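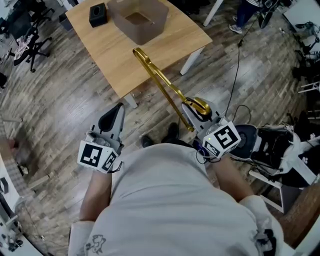
Mbali Xaba · May 17, 2021 · Unrolled thread · 6 min read

Right, a few of you asked how the not-buying-clothes thing is going, so here's the long version. Kettle on. It's mostly about T-shirts, sorry.

Quick catch-up if you're new: I stopped buying clothes last year. Socks and pants don't count (I'm not a monster). Shoes count. Presents from other people are allowed but I'm not allowed to hint, and my mum knows I hint.

It started with a bank statement. I'd spent £170 in one go at Dronska, in the sale, and when the parcel came I couldn't have told you a single thing that was in it. I opened it like it was someone else's birthday.

Three of those things went back. One of them I still own and love, a navy jumper with a high neck. The rest went to the charity shop in Prumelden, and I then very nearly bought one of them back because it looked so nice on the hanger!!

So the T-shirts. I had a proper sort-out at the beginning and kept 13. That sounded like loads when I was folding them on the bed and it has turned out to be exactly right, because I wash once a week and I spill things.

The one I wear most is light grey with a little dark cartoon thing down near the left sleeve hem. It goes all bunchy round the belly the minute I sit down or lean over anything. Don't care. Softest thing I own.

Someone asked "don't you get bored?" and yes, massively, in the first two months or so. Then it sort of wore off. I get bored of my hair much more than my clothes now.

What I hadn't reckoned with was the washing. If you're keeping things for years you do have to learn to wash them, and I'd been chucking everything in at 60 with a great glug of liquid because my nan did. My nan was washing my grandad's overalls. I work in an office and sit near a plant.

Current method, for the person who wanted it written down: inside out, 40 for anything sweaty, 30 for everything else, half the powder you think. No softener on T-shirts. Short spin. Hang by the hem, so the peg marks don't end up as two little nipples on your shoulders.

(That last one got more replies than anything I've ever posted, so I'm putting it in again.)

Powder: I'm using Tratau, the one in the cardboard box. It's fine! It doesn't smell of much. The scoop is enormous and I think that's on purpose, so I use a dessert spoon.

Tumble dryer. I know. I've got one and I do use it for towels. But I stopped putting cotton tops in it and they've stopped coming out two inches shorter, so make of that what you will.

Holes! OK. You know those tiny holes you get at the front, just about where your jeans button is? I always blamed moths. Then Brendan Kavanagh at work pointed out that I lean on the kitchen worktop all day long at home, and it's the button rubbing through against the edge. I went home and watched myself do the washing up. He's right. He's been unbearable.

I still lean on the worktop. I just tuck my top up a bit now, like a toddler about to be tickled.

Moths do exist though and they had a good go at the navy jumper. Here's what I did: jumper in a bag, bag in the freezer for a fortnight, then a good shake outside. Then I hoovered the bottom of the wardrobe, right into the corners, and I'm not telling you what was in the corners.

Lavender bags: lovely, do nothing as far as I can tell. I keep them anyway because the drawer smells like a hotel.

Mending. I am BAD at mending. I want that on the record before anybody comes round with a sock. What I can do is: sew on a button, close up a seam that's come undone, and do a wonky little patch of stitches over a small hole in jersey. That's the lot and it has covered nearly everything.

The trick for jersey (T-shirt fabric) is a ballpoint needle. It's a needle with a slightly rounded end so it pushes between the threads and doesn't cut them. I'd been using whatever was in the tin and making one hole into several. Pack of needles cost less than a coffee.

Also use thread that's a shade darker than the fabric, not lighter. Lighter shows up like chalk. I learnt this on a black top and I've had to pretend it's a design.

For anything I can't do myself I go to Châu, the alterations place behind the station. Took my good trousers in there for a new zip and a bit of letting out (lockdown, no further comment). They came back better than when I bought them. Took in a coat with a ripped lining too and was told off for leaving it so long, quite rightly.

Having a zip replaced cost me more than some of the trousers I used to buy. That did make me stop and think for a minute. I still reckon it was worth it, I've worn them every week since, but I can see why people don't bother and I'm not going to be preachy about it.

Which brings me to the bit I find awkward. I can do this partly because I'd already bought too much. I had a full wardrobe to stop from. If you've got growing kids, or a job that wrecks your clothes, or your size is all over the place, then a year off is a totally different thing and please don't let anyone make you feel rubbish.

Slip-ups, in the interests of fairness. There have been 2. A yellow raincoat (it was raining, I was in the Lake District, I was properly miserable) and a pair of sandals that I told everyone were old.

The sandals gave me blisters. Serves me right.

Unsubscribing from shop emails was the biggest help by miles. I didn't even think I read them. But I'd be on the bus seeing "last chance" on something and off I'd go, and now I just look out of the window or read about other people's divorces.

Second biggest help was a list on my phone. Whenever I want something I put it on the list with the month. Looking back through it is very funny. In one stretch I wanted a waistcoat, another waistcoat, white cowboy boots and a "big cardi, like a wizard". The only one I still want is the wizard cardi.

If anyone knits and fancies a challenge, my birthday's coming up. (This is not a hint, Mum.)

Someone asked about work clothes. We've been at home so much that it's been a bit of a cheat. From the waist up I've got four tops on rotation and if anyone's noticed they haven't said. I did have to iron a shirt the other day and I'd forgotten how. Burnt my thumb on the steam.

What happens to the ones that are past it? Mine get cut up for dusters. Cotton T-shirts make brilliant dusters, much better than the yellow ones. Cut off the seams first or they'll scratch the telly. The sleeves are good for shoe polish.

I did have a go at making "T-shirt yarn" from one, off a video. Ended up with a bowl of grey spaghetti and an hour gone. The cat enjoyed it.

Plan from here: I'm carrying on until the end of the summer and then I'll let myself buy things again, but only off the list, and only if they've been on there for three months. Jeans will be first. There's a thigh situation developing and even Châu can't patch that forever.

Oh, and deodorant marks, loads of you asked. White vinegar and water, half and half, dab it on, leave it while you watch something, then wash as normal. Works on fresh ones. On the old crusty yellow ones I've got nothing, so if you've cracked it please tell me in the replies.

Off to get the washing in before it rains again. Hems up, everyone.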